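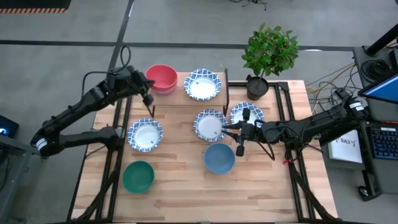

Sivau is a training recipe for two-arm manipulation policies, released with code, weights and a short report. It predicts motion for both arms from a single shared plan, and a small second network corrects each arm at the contact stage. The report claims that the shared plan matters most when objects sit close together. Tableware is a fair test of that. With a blue bowl almost touching the plate behind it and two bowls nested on a low shelf, there is little room for a finger to go in at the wrong angle, and a policy that treats each arm separately tends to send both to the same rim.

We ran Sivau against Hikomel, our usual baseline, on the same bench and the same 2,000 demonstrations. Training used the default settings apart from batch size, which we cut to fit our cards. Evaluation was 432 trials, split evenly between the 2 methods, with starting layouts drawn from a fixed list.

Sivau was better on plates and on single bowls. Most of the gain came from fewer regrasps. On nested bowls the methods were level, and the errors were of the same type: the gripper closed on both rims when the task called for the upper bowl only. The correction network did not help there. Its input crop is small and the lower rim is often outside it.

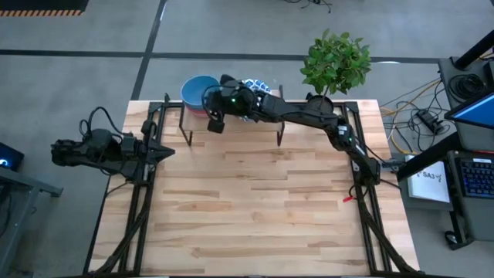

Right arm over the stand, left gripper empty. Blue bowl on the pinkish-red one.

Installation is average. The config files are readable, but the camera calibration step assumes a particular file layout and fails without a message if it is different. Inference held our control rate on one card. The released weights were of little use on our arms without fine-tuning – the report does say this, in an appendix.

The ablation table is the weak part. It reports 3 seeds for the full method and one for each variant, so the claimed effect of the shared plan is hard to separate from seed noise.

Recommended for groups that already have two-arm data and time to retrain. For single-arm work, stay with Hikomel.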